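Got the watch back from service

2026-08-09

My Koller came back from Ernport in a padded box with the old mainspring in a little bag. It had been away since January, so I'd got used to checking the time on my phone and half forgotten what it weighs on the wrist. It's a plain steel three-hander with a cream dial. I bought it second-hand and it had never been opened in the time I'd had it.

The bill was $373. That covered a full strip and clean, a new mainspring, new gaskets and a crown. I asked them to leave the case alone. It has a scratch near the lug at 4 o'clock that I put there myself on a door frame, and polishing would have rounded off the edges.
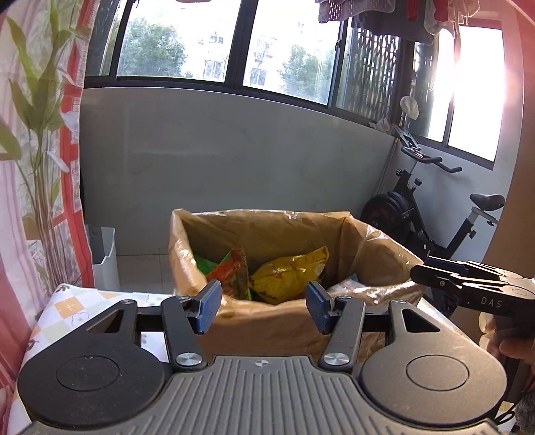 Fanni Farkas wrote to me after my last post and thought I was wrong to have the crown changed, as the original is signed and the replacement isn't, and any future buyer will want the signed one. She told me to ask for the old part back. I rang Ernport and they still had it, so it's coming in the post.

I'm not planning to sell, but it can sit in the drawer with the papers.

Timekeeping is good so far. Before the service it was losing 68 seconds a day, and now it gains 2. I check it against the radio signal each morning before breakfast. The date still changes a bit before midnight, which it always did.

I've put it on a grey Skitside strap, the canvas one with the leather lining. The holes are a little far apart for me and I may punch another. The Tirnusov goes in next, the one my uncle bought in 2000, though I want to get a quote before I post it anywhere. It runs for an hour and stops.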